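The night shift at Plonance gets quieter

The coffee machine is by the loading door now. It used to be next to the sort tables, which made sense when 100 people a shift stood at the sort tables. Moved in April. People still walk to the old spot, stop, turn around.

Plonance handles returns. Housewares mostly, toys, bath stuff, garden odds and ends, whatever a shopper opened and didn't want. Trucks back in at 4 a.m. and the goods come off in cages, all mixed up. Somebody has to pick each thing out, look at it, decide. Resell, discount, scrap. For years that somebody was a person with gloves and a sore neck.

Now part of it is an arm.

The building is on Calloway Road, out past the tire place. Flat roof, bad parking. Inside, nine cells where the first row of tables stood. The cells came in one at a time and the changeover took most of a winter, longer than planned, and during that stretch the people on the floor were doing their own work plus minding the thing that was supposed to be taking it over. Ask anyone about that winter and you get a look.

What does a picker do when the picking goes? At Plonance there were three answers. Some left, a few of them for the Havine warehouse across the river, where it's still all hands and the pay is a bit lower. Some went to the grading benches, where you plug things in and sniff them and check for missing screws. And some became what the company calls cell leads. Four weeks of training, a tablet, a badge that opens the gates.

The cell leads are the ones I wanted to talk to. They were fine with it as long as I left names out.

One had picked for eleven years. She says the first month was the worst of her working life, worse than the summer the fans broke. "I knew how to do it. I'm standing there watching it go for the same brush over and over and I could of done it with my eyes shut." She isn't allowed to reach in while it's live, obviously. So you stand. You wait for it to give up and flag you. Then you open the gate, fix the pile, close the gate, reset, sign the tablet. Do that enough times on a night and your feet hurt in a different place than they used to.

Her wrists are better. She brings it up twice. She can open jars.

Pay went up for leads, not by a lot. Pay for graders stayed flat, and that's the sore point, you hear it at every break. The graders say their job got harder. Cells run at a steady rate, no lunch, no chatting, and what they pull lands on the benches in a stream that doesn't let up. Before, if the bench was backed up you yelled down the line and the pickers slowed down. Who do you yell at now? There's a button, as of this spring. The graders asked for it for months. It holds the feed for a minute or two. Management watches how often it gets pressed and everyone knows management watches.

The test cell is at the far end, behind a low rail. No production runs there. It's where a small crew tries out the stuff the other cells choke on, and where a couple of the leads now spend half their hours, picking which items go in the bin and how they lie. 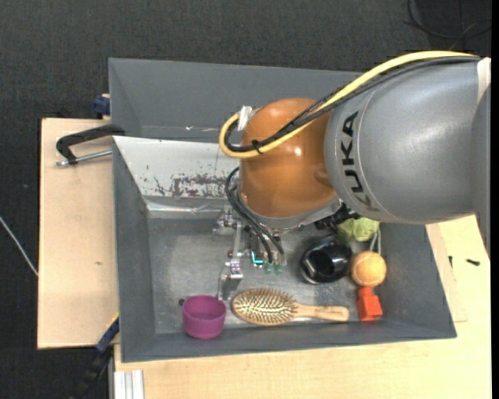
That turned out to be a real job, and it's the one people on the floor are jealous of. You need somebody who knows what comes off a truck. The engineers used to set up tidy piles, one thing here, one thing there, and the arm did great, and then it went out on the floor and met an actual cage. A former picker knows that a cup lands on its side with something else wedged in it. That soft things drape over hard things. That round things go where you don't want them. So now there's a list of bad piles, written by people who spent years with their hands in them. It was at 122 last I saw, taped to a cabinet, added to in three colors of pen.

One of the leads calls them recipes. He is proud of number 40, won't say what's in it, says it took them two weeks to beat.

Does he worry he's teaching it to do without him? Sure. Shrug. He says that was coming either way and he'd rather be the guy who wrote the list. His brother in law runs a forklift at Mestska, the cold storage outfit, and they are getting driverless ones next year and nobody over there has been asked a thing. He thinks being asked counts for something. He also thinks it should count for more per hour.

Headcount is the question the company doesn't love. The sort area went from 100 a shift to a good deal less, and the building as a whole is down too, though they've hired on the benches. No layoffs, is the official line, and as far as I could find that's true, people left and werent replaced. A grader put it to me this way: nobody got fired, there's just fewer cars. You can park now.

The company is aiming for 1000 items an hour per row. Some nights they get there. Rainy nights no, she said, the cardboard comes in damp and sags and the whole mix is off, and then the flags go up one after another and the leads are jogging between gates. They don't mind those nights as much as you'd guess. It goes fast. There's talking.

Around six the day crew drifts in. Handoff is a few words at the rail, which cell is being a pain, which gate sticks. Somebody had left a bag of oranges by the coffee. The button on the benches got pressed, the feed stopped, and for a minute you could hear the radio.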